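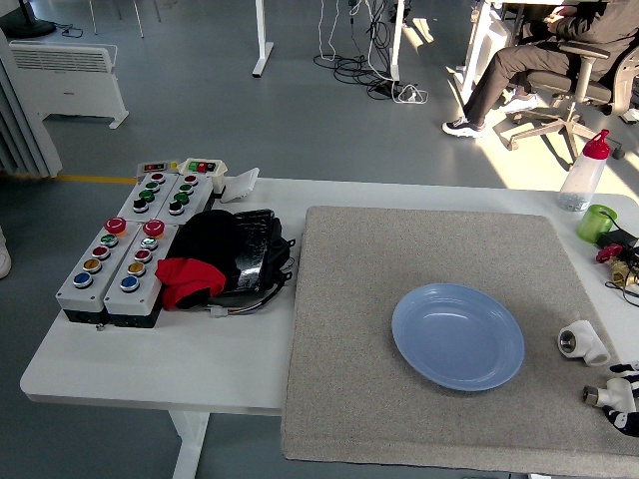

PE kit, swim bags and the stuff that lives in the bottom of them

Posted in: Home / Laundry & Mending

School sports start back up in November at ours (indoor season) and every year I get the same emails, so I'm putting the whole lot on one page. Two kids in sports, one in swim, one who does whatever has a ball in it. Quick and messy, sorry, typing this between pickups.

Gym shirts that still smell after washing

Not dirty - coated. Detergent and fabric softener build up in polyester and the smell sits under it. Stop using softener on anything stretchy. All of it. Shorts, leggings, practice jerseys, the lot.

Then: soak in cold water with a cup of plain white vinegar, 40 minutes, rinse, wash as normal with HALF the detergent you usually use. Never mix vinegar with bleach, not even a leftover splash in the tub. Inside out. Hang to dry.

If it still smells, do it again. Second round usually gets it. If a third doesn't, the shirt is done, make it a rag.

Grass stains

Cold water first. Rub in a bit of dish soap with an old toothbrush, leave it while you make dinner, wash. Don't put it in the dryer until you've checked the knees, heat sets it. White baseball pants get oxygen bleach powder, overnight in a bucket. Check the tag.

Red clay is different. Let it dry completly, take it outside, beat it against the fence. Then soap.

Cleats

Knock them together outside the minute practice is over. I keep a butter knife in the trunk for the packed-in bits. Flat stick works too.

Never in the dryer. Never on a radiator either, the glue lets go and the sole flaps. Insoles out, newspaper in, change the paper before bed. My neighbor Osvaldo Batista swears by paper grocery bags torn up small and I've gone over to his side, no ink on the socks.

Stripped screw-in studs: wide rubber band flat over the stud, key on top, press hard, turn slow. Little dab of petroleum jelly on the threads before the new ones go in and you won't have to do it again next year.

Shin guards and knee pads

Warm water, squirt of baby shampoo, in the bathtub. Squish. Rinse until it runs clear, which takes longer than you want it to. Towel, roll, stand on the roll. Dry in front of a fan.

Between washes - baking soda in an old sock, knot it, leave it in the bag. Replace when you remember.

Mouthguards

Cool water and a toothbrush, every time. Hot water changes the shape and then it doesn't fit and then it's your fault. Case needs holes in it. If yours doesn't have holes, drill a couple. Kid chewed through the back of it? New one, don't trim it.

Swim stuff

Rinse the suit at the pool, in the shower, while they're still in it. Easiest it'll ever be. At home, cool water, no wringing, roll in a towel, dry flat out of the sun.

Goggles: don't wipe the inside. Ever. That's the anti-fog coming off on your thumb. Rinse and shake.

Swim caps stick to themselves. Dry it, dust of cornstarch inside, fold. Titilayo Obi wrote in to say she puts a paper towel inside each of hers instead, and it's less mess in the drawer, so take your pick.

Wet towel goes in a separate bag. I bought a cheap Mullent roll-top one, it's held up fine. A bread bag with no holes does the same job until they lose it.

Labels

Iron-on labels come off polyester. Every time, don't bother. Laundry marker on the care tag, initials and phone number, go over it again at the start of each season. On black fabric sew a scrap of white cotton tape inside the waistband and write on that. Two stitches per corner is plenty.

Water bottles: clear nail polish over the marker. Let it dry properly or it smears. Racket grips, write on the butt cap, not the tape.

A sewing fix for torn bags

Seam at the bottom corner goes first. Upholstery thread, doubled, and a big needle. Backstitch along the old holes. If the fabric has frayed right back, cut a patch from a dead pair of jeans and go in from the inside.

Stuck zipper: pencil lead on the teeth, both sides, work it up and down. Candle stub if it's a plastic zipper. If the slider has gone loose and the teeth open up behind it, squeeze each side of it gently with pliers. GENTLY. I've cracked two.

Flat balls

Wet the needle before it goes in. Spit is fine. A dry needle pushes the valve in and then you have a ball-shaped ornament. Bring them indoors a while before pumping, cold balls read low.

The hook thing

One hook per kid by the back door, low enough that they can reach. Bag hangs OPEN. That's it, that's the system. Dresetti hooks are the ones I used, screwed into the stud and not the drywall (ask me how I know).

Shoes on a boot tray under the hook with an old oven rack laid in it so the mud falls thru.

Night before a game

Bag packed from the list taped inside the closet door. Socks x2. Hair ties. Inhaler if you've got one of those kids. Bottle filled and in the fridge. Jersey checked, actual jersey, in your hand.

Comments (2)

Amber De Graaf
Does the vinegar soak work on goalie gloves?

Reply: No, leave it off the latex. Lukewarm water only, press don't twist, dry away from the heater. Palms not touching each other.

Ronaldo Figueiredo
Rubber band trick worked on my daughter's studs, three of four. Fourth one needed pliers.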